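How to plan and budget for your first robot arm cell (without blowing it all on the arm)

Posted in Workshop Guides
By Esi Opoku

If you've landed on this page, I'm guessing somebody has told you there's money for a robot arm and asked you to come back with a number. Congratulations! It's a lovely spot to be in. It's also a spot where a lot of perfectly sensible people go straight to the arm catalogues, fall for something shiny and then discover in March that there's nothing left for a table to bolt it to. I did very nearly that when I set up the first cell at our workshop in Elldale, and this guide is more or less the letter I'd have liked to get beforehand.

I'm assuming a small cell: one benchtop arm, a gripper, a wrist camera, a work surface, and a person nearby who has other jobs to be getting on with. If you're planning a full production line, you'll want an integrator and a much bigger cup of tea.

What you'll need before you start

A tape measure, a roll of painter's tape in a colour that stands out from your floor or bench, a notebook, and an afternoon. A spreadsheet as well, but leave that until later. I know it's tempting to open it first.

Step 1: Write down the job in one paragraph

Before you look at any equipment, write one plain paragraph about what the arm will do. What it picks up, where from, where it puts it, how heavy the heaviest item is and how often it all happens. Ours said something like "move small moulded parts from a tray to a fixture, one at a time, whenever the fixture is free." It took me four goes to get it that short, and every go knocked something off the shopping list. An early draft had us sorting three kinds of parts by colour, and I could not for the life of me tell you who had asked for that.

Show the paragraph to the person who does the job by hand at the moment. In our case that was Abdul-Rahman Acheampong, and he crossed out a whole sentence and wrote "tray arrives tilted half the time" in the margin. That little note went on to change our camera, our lighting and our tray budget, so please don't skip this bit.

Step 2: Mark out the space before you price anything

Find the spot where the cell will live and tape it out at full size. Start with a cross where the middle of the working area will be, then measure outward from it for the arm base, the trays, the fixture and the place a person has to stand. You'll use that cross over and over, for reach checks now and for lining up the camera later on, so take your time with it and press the tape down well along both edges.

A few things worth checking while you're on your knees:

Reach. Measure from where the base will sit to the farthest point the gripper has to get to, then remember that an arm at full stretch is slower and fussier than one with its elbow bent. Give yourself a comfortable margin. If the far corner is a strain on paper it'll be worse in metal.

Height. Look up. We had a cable tray overhead that I'd walked under for years without once noticing it.

Power and air. Write down the distance to the nearest outlet, and to compressed air if your gripper needs it. These distances turn into dollars fairly quickly.

Light. Go back at different times of day. A spot that's lovely and even at 10 in the morning can have a great soft shadow lying across it by 3 in the afternoon, and a camera may not cope with that as cheerfully as you do.

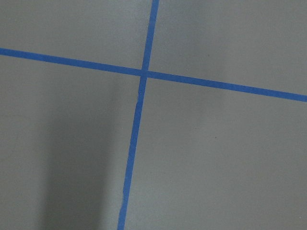

Tape cross on the grey work surface, viewed from the wrist camera. Note the shadow at lower left and how skewed the cross looks from a tilted view.

That last point about the tilt matters for your budget as well as your set-up. A camera looking at the surface on an angle makes square things look not quite square, and somebody has to sort that out, either with calibration or by aiming the camera straighter. Neither is hard, but both take hours, and hours need a line in the plan. I'd left them out altogether on my first try. The same goes for tape with a wobble in its edge, by the way. If you're going to rely on an edge as a reference, lay it against a ruler, and if it's not straight, pull it up and do it again. Tape is cheap.

Leave your tape down for a week if you can. People will walk through it, park a trolley on it and tell you things about that patch of floor you'd never have found out from a drawing.

Step 3: Make your list in layers

Now you can have your spreadsheet. I like to sort everything into layers, starting closest to the work and moving outward.

Layer one, touching the parts: gripper, gripper fingers (buy spares, or budget for making them), trays and fixtures.

Layer two, holding and seeing: the arm, its controller, the mounting plate, the wrist camera, cables long enough to follow the arm through its whole movement, and lighting.

Layer three, the surroundings: work surface or stand, electrical work, guarding or sensors, an emergency stop that a person can reach from where they'll really be standing, signage.

Layer four, people and time: training, calibration, programming, the safety assessment, and somebody's attention for the first couple of months.

It's layers three and four that get left off. When I went back through my original Elldale plan I found two lines for the whole of layer three, and one of them was "table".

Step 4: Get quotes that can be compared

Send every supplier your paragraph from Step 1 and a dimensioned sketch of your taped-out area. We asked three: Bullari, Kaewkla and Bustley. The quotes came back looking nothing alike. Bullari gave us one tidy figure for the lot, Kaewkla itemized every bracket, and Bustley quoted the arm alone and put everything else under "available on request" -- which is fair enough, but it made them look like a bargain until I'd done some requesting.

So ask each of them the same questions, in writing:

Does the price include the controller, the mounting plate and the software licence? Is the licence yearly?
What does freight cost to our door, and who unloads it?
How long is the warranty, and do we have to send the arm away for repairs?
What's the lead time on the arm, and separately on the gripper?
Can we see it do something like our job before we commit?

Then put the answers side by side in your layers. In our comparison the accessories that hadn't been in the cheapest quote added up to $3481, and that was before freight. No villainy in it at all, they'd just answered the question I'd asked.

Step 5: Set aside contingency and mean it

I put 20 per cent on top of the equipment total and keep it in its own line where everyone can see it. You'll be asked to trim it. Be friendly and hold your ground. Ours went on a longer cable set, a second light to deal with that afternoon shadow, and a replacement for some fingers I'd cheerfully closed on the edge of a fixture.

Separately from that, I keep $1000 for consumables and odds and ends in the first year: tape, fasteners, cable ties, cleaning cloths, rubber pads. Do budget for cleaning, too. A crumb-sized speck means nothing to you or me, but depending on your camera settings it may show up as something the software wants to have an opinion on. A quick wipe-down at the start of each shift belongs in somebody's routine, and it's worth writing down whose.

Step 6: Stage the spending

You don't have to buy it all at once, and I'd gently suggest you don't. Our order went like this, and I'd do it much the same way again:

First, the surface or stand, the power and the lighting.
Second, the camera, on a temporary mount, so you can look at real parts in real light.
Third, the arm and gripper together, from suppliers who've confirmed in writing that they fit each other.
Fourth, the guarding, finished and checked before anyone runs at full speed.

Having the camera early was the best decision of the lot. We learned our lighting was uneven while it was still a small problem, and we could shift the trays about with nothing heavier than a roll of tape.

Before you send the budget in

Read your paragraph one more time and make sure each line on the sheet connects back to it. Check that freight and tax are in. Check the yearly costs are on their own tab and not mixed in with the one-off ones. Print the sketch with the centre of your cross marked on it and staple it to the back -- the person approving it will probably want to come and have a look at the floor, so leave the tape where it is until they have.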